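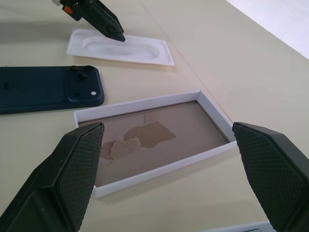

4.3 Diamond or crosshatch? Two words for one surface

The part of the naming task we most looked forward to was the set of ridged swatches, and it did not let us down. Speakers of English have a large stock of words for roughness (bumpy, scratchy, gritty, coarse) but a much smaller one for roughness that repeats in a regular pattern. When people meet such a surface they have to choose. They can name the shapes left standing between the grooves, and then the surface is "diamond" or "checkered." They can name the lines that make those shapes, and then it is "crosshatched," "crisscross," or "scored." Or they can reach for a thing that has the same surface, and here the answers become a delight to read.

We call these shape names, line names, and thing names. A fine pattern like the one on the dark gray pads in Figure 4 can fairly be given either of the first two, and a trade speaker will often add a third word, "knurled," that belongs to none of our groups very comfortably. We return to it at the end of this section.

All 223 participants handled the same 35 swatches, first behind a cloth screen and then in full view, and gave one free description each time. Nine of the swatches had two sets of crossing ridges. They differed in the spacing of the ridges, in the angle at which the ridges met, and in material: three were cast in resin, three pressed in leather, and three cut in brass by the workshop at Zondthorpe. We had expected material to matter a good deal. It hardly did. Brass drew a few more thing names than leather ("the end of a dart," "my grandfather's lighter"), but the balance between shape and line was nearly the same in all three.

What did matter, and strongly, was whether the eyes were in play. Behind the screen, people gave line names. They talked about ridges and the direction a fingertip had to travel to cross them, and many of them moved a hand in the air while searching for the word. Once the screen came down, the same people looking at the same swatch switched to "diamonds." Several laughed at themselves for doing so. One woman in the Swanepoel group had called swatch 14 "little ditches going two ways," and on seeing it she said, with real surprise, "Oh, it's a waffle!" We find this switch exciting, as it suggests that the two families of names are tied to two ways of getting to know a surface. A finger moves along a path and meets one ridge after another. The eye takes in the closed shape in a single look.

Spacing pushed in the other direction. When the ridges were very close together, even sighted descriptions drifted away from shape, and "rough," "sandpapery," and "like a nail file" took over. Didenko's earlier work on woven cloth found much the same thing at about the same spacing, although his speakers had "linen" and "canvas" to fall back on and ours did not. Kamala Pai has pointed out to us that cloth words travel very easily to hard surfaces while the reverse is rare: a wall can be "tweedy," but we have yet to meet a jacket that is "tiled." We looked for counterexamples in the Zatov diaries and came back with one, a scarf described as "bricked," which we treasure.

The angle of crossing gave us our neatest result and also our messiest one. With ridges at right angles to each other, the swatch was a "grid" or "graph paper" if it was handed over square, and "diamond" if it was handed over turned by an eighth. The swatch had not changed at all. Behind the screen this effect disappeared, which fits the account above very well. Then there was swatch 22, with ridges crossing at a narrow angle, which drew "fish scales," "snake," "pineapple," "fence," and "argyle" in nearly equal amounts and no clear winner in either condition. We have no good explanation for swatch 22 and would love to hear one.

Finally, "knurled." Only participants who had worked with metal used it without prompting, and they used it steadily, for fine and coarse patterns alike, by touch and by sight. For them the word names how the surface was made and what it is good for, and the choice between shape and line never comes up. Two of them applied it to the leather swatches as well, then took it back, saying that leather is tooled or stamped. That small correction tells us a great deal about how a craft word keeps its borders. The Pivatberg recordings, which we turn to next, contain many more such moments, including a ten-minute argument between two saddle makers over whether a basket pattern can be said to have a grain.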